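Evaluating a table-clearing policy when the task has several stages: how should partial completion be scored?

Posted by nelex_methods, Friday, August 26, 2022
Tags: manipulation, evaluation, imitation learning

Our group at Drestthorpe is preparing a report on a learned policy for clearing a table after a meal. Crockery is to be placed in a rack, chopsticks likewise, and waste is to be put into a clear plastic container. The policy is trained on demonstrations and receives wrist camera images as its principal input. The training set comprises 3404 short segments, and the evaluation consists of 27 trials.

The difficulty concerns the reporting of results. A single success rate for the whole task is severe, as one misplaced chopstick causes the entire trial to be recorded as a failure. A score for each object is more generous, but a reviewer has objected that it conceals failures of ordering. The following view shows the bowl stage, with the fingers closed on the rim of the lighter bowl and the darker bowl close behind it.

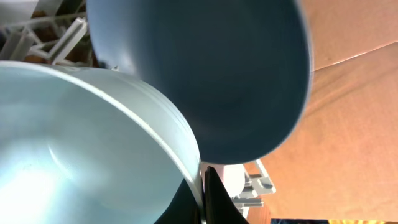

Photograph: Nelex, wrist camera. Reproduced with permission.

At present a bowl is scored as placed when it is in the rack and the fingers have released it. We should be grateful for guidance on two matters. The first is whether stage scores may properly be reported as the main result. The second is how the stages ought to be defined when a single bowl also holds waste.

In the starting arrangement below, the bowl contains crumpled tissue and a yellow and green wrapper, and the container beside the tray is empty. 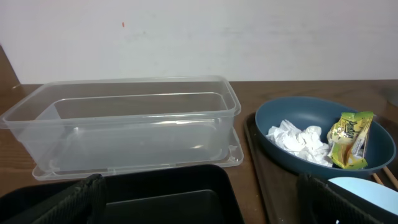
Reply from luik_bench
Accepted by the original poster

It is acceptable to report stage scores as the main result, provided that the whole-task rate appears in the same table. Readers will wish to see both, and the omission of either invites the objection which your reviewer has raised.

With regard to the second matter, I would recommend that stages be defined by the state of the table and not by the motion of the arm. The definitions should be written before any trial is scored. For a task of this kind the following would be sufficient.

1. Waste transferred. All tissue, foil and wrappers are inside the container, and none remains in a bowl. Items resting across the container's rim are not counted. Food remnants should be excluded by a written rule, or else scorers will disagree about material such as the small white flecks near the cup in this view, where the container already holds crumpled items.
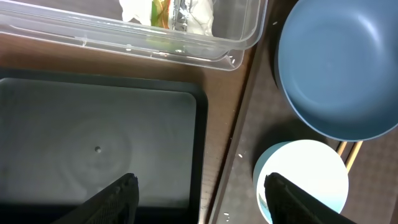 2. Crockery placed. Each bowl or cup is supported by the rack alone and is not in contact with the fingers.

3. Chopsticks placed. Each chopstick lies wholly within the outer wall of the rack. I would score the pair as one item only if both satisfy the rule, and would state this plainly. No particular angle should be required. Two chopsticks at rest on the ribs of the rack, forming a narrow V, would meet the definition as I have given it.

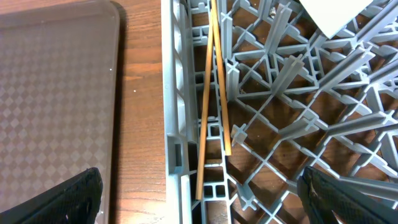

Ordering may then be dealt with separately. Record the sequence in which the stages were completed, and report any trial in which a bowl was moved to the rack with waste still inside it. Such a trial should receive no credit for the crockery stage, whatever the final position of the bowl. Please also have 2 scorers work independently from the recordings and give their rate of agreement.

Reply from turkex_user

We just use the whole-task rate. Stage scores always look better than the policy is. 27 trials is rather few in any case.

Reply from drest_lab_rota

I agree in the main with the accepted reply. One addition may be of use. Where a stage is never attempted because an earlier one has failed, it should be entered as "not reached" and given its own column. In our October evaluation we had entered such cases as failures, and the chopstick stage appeared far weaker than it was. Over 5 pages of the report had to be revised.

The time limit for each trial should also be stated, together with the rule for stopping a trial early. Neither is given in the post above.

Comment from nelex_methods

Thank you. We shall adopt the definitions by state and add the "not reached" column. The time limit was fixed in advance and will be given in the report. The remark on the number of trials is noted, and further trials will be run if the rig remains available to us.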